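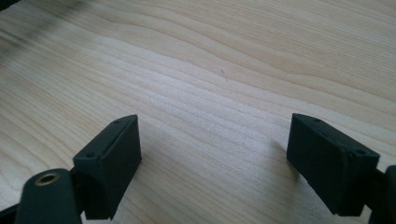
Speaker notes, season review evening, Staleck Basketball Club
Talk runs after the soup, before the raffle. Keep the water glass on the left side.

Opening

Good evening, everybody, and thank you for coming out on a wet night in April when I know very well there is a game on television. I'm going to talk for longer than I promised Octavian, so get comfortable. (Wait for Octavian to groan.)

I want to start with the Seidel game, which I realize is a strange place to start because we lost it. We were down by 6 with a minute left, we'd missed free throws we make in our sleep, and the bus home was very quiet. Somewhere past the gas station Pascual Herrera stood up in the aisle, holding on to two seats, and asked if anyone wanted to go through the last possession with him. Half the bus did. They were still at it when we pulled into the parking lot, and parents were flashing their headlights at us.

SLIDE 2: league table

Don't read the table out. They can see it. Say we finished in the top half for the first time since we moved up, and let them clap if they want to.

Then the attendance number. 573 people at the last home game, against Staltusero. I remember seasons when I could have greeted the whole crowd by first name and still been back on the bench for tip-off. Thank the people on the door, who ran out of tickets and started stamping hands with the library stamp.

SLIDE 3: defense

This is the part for the basketball people, and I'll try to be kind to the rest of you. We changed how we defend the pick and roll after the winter break. Before that we were switching everything, and our guards kept ending up under the basket with somebody a foot taller. Pascual wanted the big man to drop back and protect the rim, and he wanted our guards to fight over the screen. It's tiring, and for five games it looked terrible. Stay with this a moment, people forget how terrible it looked. I had a very long phone call with Octavian where we nearly gave it up.

Then came the away game at Gamer, and their point guard, who had done whatever he liked to us in the fall, spent the evening taking long jump shots with a hand in his face. We won by 5. Pause here. If the Gamer story goes well, add the bit about the broken shot clock. If they look hungry, skip it.

SLIDE 4: the juniors

Six of our juniors practiced with the first team this season. Have them stand up, they will hate it, do it anyway. Say something nice to the grandparents at the back, who have driven more miles than the team bus.

What I'd like next season is one of those juniors in the regular rotation, and I mean real minutes, in close games, with mistakes and all. Pascual agrees with me on this. We disagree on which one, and I'm not going to say more with all of them standing there.

SLIDE 5: thanks

Octavian, for the schedule, the vans, and for answering his phone after eleven at night. Pascual, for the bus. The kitchen, for the soup.

Preseason starts with the open gym, and the sign-up sheet is by the coat rack. Please write so we can read it. Hand over to Octavian for the raffle.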